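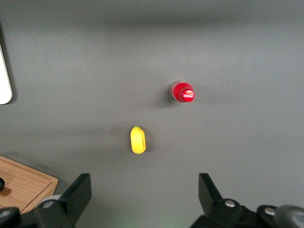

4.2 Does the choice of teaching method matter?

Papers on learning from demonstration tend to treat a recorded demonstration as ground truth. We are less sure. A person steering an arm from a remote station sees less, feels nothing, and often stops to think, and all of that ends up in the data. Moldovan, working on the Enache tabletop tasks, blamed most failed grasps on the learner. Our own logs point at least partly to the teacher.

Figure 3. Wrist camera view during the pick task. A small yellow object lies between the open fingers and a red Coca-Cola bottle, which stands farther out on the gray table.

We collected 74 demonstrations by remote control and 74 by hand guiding, using 10 operators for each method. The layout in Figure 3 is typical of what the learner gets as input. Seen almost straight down, the bottle is a short red shape with a cap, and very little in that view tells a policy how tall it is. An operator who knows what a bottle looks like fills in the height without noticing. The policy has no such help, and we doubt that more demonstrations from the same angle would supply it.

Hand guiding is usually described as the more natural method. Our operators did finish sooner with it, but their hands and sleeves got into the side camera view, and the paths they drew were no easier to learn from. Oprea reports a clear advantage for hand guiding on the Ferkora arm. We could not reproduce it – his operators had practiced on the test objects, and ours had not.

We also tried the trimming step in the Unus toolkit, which cuts pauses from a recording. It removed 355 segments. Several were slow, careful approaches to the object, the part of the motion we most wanted to keep. All results in Section 5 therefore use untrimmed data.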